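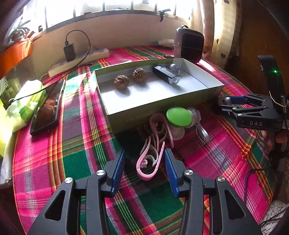
Two walnuts in an open box, plaid cloth underneath.

Stamdale Walnut Planting
Spring progress report to the Esfahani Fund

Planting is finished on the lower field and the hillside is partly done. Of the 74 saplings paid for by the grant, 46 are in the ground, staked and mulched. The other 28 are heeled in behind the pump house until the slope dries out enough to carry a trailer. We tried it wet in April. The trailer is fine now.

Deer remain keen supporters of the project. We have switched from plastic sleeves to wire cages on the lower field, which cost more than planned but have so far proved harder to eat.

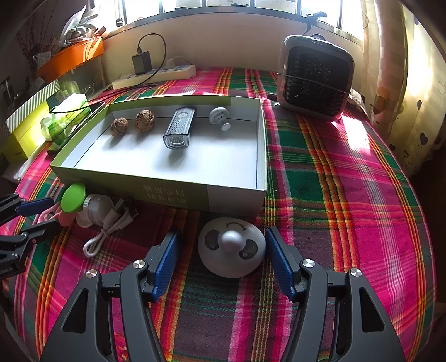
Walnuts, shells on, with a small grater.

Budget
We have $2170 left. Most of it is set aside for the hillside cages and a second water tank. The first tank arrived with a lid for a different tank, and the supplier has agreed to discuss this. The fence came in $286 under the estimate, a sentence we enjoyed writing and do not expect to use again.

Mapping
Every planted tree is now logged in Zonum. One row appeared in the middle of the river for most of a week, but the locations have been corrected and the trees themselves never moved.

Soil
The Drastutine root treatment went on the first two rows only. Those saplings look the same as their neighbors. We will compare growth in the fall before buying any more.
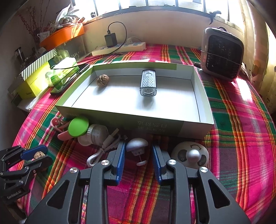 One walnut in the box, another held at left.

Next steps
Finish the hillside, cage it promptly, and keep everything watered through the summer. The first real crop is still years away, and the reporting form's box for "harvest to date" has been left blank. Site visits are welcome any Wednesday. Please bring boots.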